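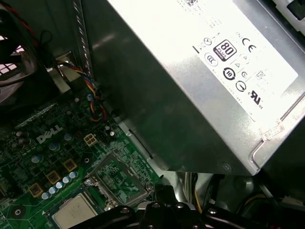 Período de avaliação

O contrato de avaliação com a Drekesport tinha quatro páginas e um anexo. O anexo definia o produto: célula de desmontagem Umier, versão 2, um braço, uma garra, uma câmara no punho, licença de software por posto. O prazo terminava numa sexta-feira. Até lá, a oficina da Menon podia devolver o equipamento sem encargos.

A técnica do turno da manhã ficou responsável pelo relatório. Recebeu um formulário com campos para tempo de ciclo, intervenções manuais e peças danificadas. Havia ainda um campo de observações, limitado a 2.000 caracteres.

O lote de março era de computadores de secretária. Naquela manhã estava na bancada um Dell, aberto, com a fonte de alimentação atravessada por cima da placa-mãe. A etiqueta da fonte tinha o selo 80 PLUS e a marca CE. O software da Umier pedia a confirmação do modelo da fonte. O reflexo comia parte da etiqueta e o letreiro miúdo não se lia. O ecrã mostrou: confiança insuficiente, aguarda operador.

Ela escreveu no formulário: intervenção manual, identificação. Baixou a intensidade do candeeiro e repetiu a leitura. Aguarda operador.

O manual previa o caso na secção 5. O operador podia introduzir o modelo à mão ou marcar a unidade como desconhecida. A segunda opção obrigava a célula a avançar com a força reduzida ao mínimo. Marcou desconhecida. A garra ficou sobre a zona do processador, no limite inferior da imagem, à espera do comando seguinte.

O chefe da oficina passou com o telefone na mão. Perguntou se aquilo era mais rápido do que ela.

- Neste modelo, não.
- E nos outros?
- Ainda não há outros suficientes.

Ele disse que o representante da Draltisine, que vendia a célula concorrente, ligava às duas. Depois seguiu para o armazém.

Ela voltou ao formulário. No campo de observações escreveu que a célula parava quando não sabia e que o manual descrevia a paragem com exatidão. Releu a frase. Não era um defeito nem um elogio, e o formulário só previa defeitos. Apagou a segunda metade, contou os caracteres que restavam e deixou o cursor onde estava.

No ecrã, o software continuava a pedir confirmação para prosseguir com força reduzida. Carregou em sim.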